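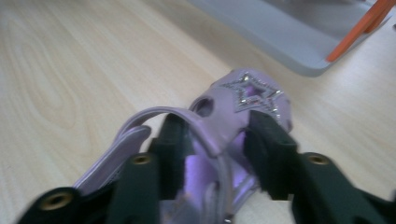
Children's footwear: changes to sizing and returns from Tue 14 October

The Medow store and the Illelell outlet will move to a single sizing system for children's footwear. Until now Medow has shelved by European size and Illelell by UK size, with the conversion left to whoever was on the floor. The two charts in use disagreed by a half size at several points, and most of the exchanges logged in August were traced back to that.

From the changeover, all children's stock will be shelved and labelled by internal foot length in millimetres. The European size stays on the box label in smaller type. The Wragg range already carries a millimetre figure on the tongue or insole and needs no relabelling. The Brarard range does not, and 314 lines have been measured at the warehouse over the past two months.

How the figure is taken

Internal length is measured along the insole from the back of the heel cup to the inside of the toe, using a sliding gauge. For open-heeled styles the measurement runs to the rear edge of the footbed, less 3 mm. Padding is not compressed. Two pairs are checked per line, and where they differ by more than 2 mm the smaller figure is printed.

Fitting allowance

Add 12 mm to the length of the longer foot for closed shoes and 8 mm for sandals. Measure with the child standing, weight on both feet, late in the day if possible. A sock should be worn only if one will be worn with the shoe. Width is still assessed by hand – the gauges we trialled gave inconsistent readings on straps and elastic, and have gone back to the supplier.

Returns

Unworn pairs may be exchanged within 50 days, up from 30. The box is required, the tissue is not. Pairs bought under the old labels before the changeover will be exchanged on the same terms, provided the receipt shows the line number. Marks on the outsole from indoor carpet are acceptable. Scuffing to the toe or heel is treated as wear.

Trim and decoration

Glued or heat-set trim is covered for 72 days from purchase. Stitched trim comes under the general warranty. Neither covers machine washing. Coloured synthetic uppers should be wiped with a damp cloth and dried away from direct sun, as paler colours can yellow.

Printed foot gauges are available at both counters. If printing one at home, set the scale to 100 per cent and check the bar at the foot of the page against a ruler – it should measure 50 mm.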